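How to Shorten Trousers by Hand When You Don't Own a Sewing Machine

Every pair of trousers I buy was designed for someone with longer legs and, I assume, a better attitude. 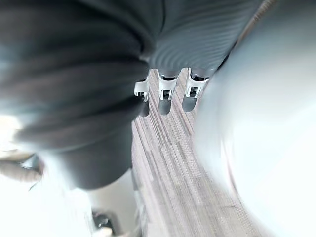 For years I paid the tailor on Lodhi Street to deal with it. Then the price went up, the wait went up with it, and I sat down with a needle. A hand-sewn hem takes me one evening and costs whatever a spool of thread costs. It also looks fine, provided you don't invite people to kneel down and inspect it.

What you need

Sharp needles, medium size
All-purpose thread in a matching color, or one shade darker
Straight pins
Tape measure
Chalk, or a sliver of dry soap
Scissors that have never met cardboard
An iron

I use Brulasico thread because the shop near me stocks nothing else. It has held up, so I've had no reason to become interesting on the subject.

Step 1: Wash them first

Wash and dry the trousers the way you plan to wash them forever. Cotton shrinks. I learned this in July with a pair of linen-blend pants that are now, technically, shorts with ambitions.

Step 2: Find your length

Put on the trousers and the shoes you'll wear with them. Fold one leg under until the edge just touches the top of the shoe, and pin it. Now stand up straight and look in a mirror. If you check by bending over, the hem rides up and you'll "fix" it by making it too long.

Take the trousers off (mind the pins) and measure the inseam from the crotch seam to the fold. Write the number down. Mark the other leg to match, unless your legs differ, in which case pin each one separately and keep both numbers.

Step 3: Mark and cut

Draw a chalk line at the fold, all the way around. Draw a second line 2 inches below it. The second line is where you cut. Read that sentence again before picking up the scissors. The pair I cut on the first line went to my nephew, who is nine.

Step 4: Press

Turn the trousers inside out. Fold the raw edge up half an inch and iron it flat. Fold again along the chalk line and iron that too. Pressing is dull and does most of the work. Pin every couple of inches, lining up the side seams first. If the leg tapers, the hem may be a little tighter than the leg above it; let out the side seam slightly below the fold.

Step 5: Sew

Cut a piece of thread as long as your arm. Longer thread means fewer knots at the end and a great many more in the middle. Hide your knot inside the fold, starting at the inner seam.

Pick up one or two threads of the trouser leg, then slide the needle through the folded edge for a quarter inch. Pull it snug but loose enough that the fabric doesn't pucker. Repeat until you're back at the start. My last pair took 448 stitches across both legs, a figure I have because the radio was broken.

Finish with two small knots in the fold, then press once more from the inside with a damp cloth.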